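Grerska Rice and Dosa Batter Grinder, 2 Liter

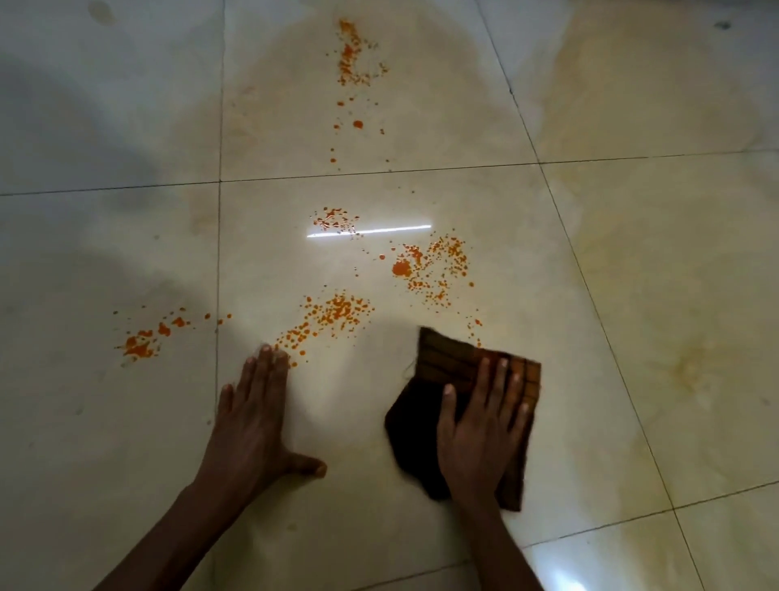 Page last changed: 9 January 2025

The Grerska is a tabletop wet grinder for soaked rice and lentils. It makes batter for dosa, idli and vada, and it handles coconut chutney too. The drum holds 2 liters, enough for nearly three days of breakfasts in a small household.

Motor: 620 watts
Drum: stainless steel, lifts out
Stones: 3, granite
Order code: Posier 1333

Soak the rice and lentils separately before grinding. Add water a little at a time - a dry load slows the stones. Do not fill past the line.

Spare belts and scrapers are sold separately. The older Flomex lid does not fit this model.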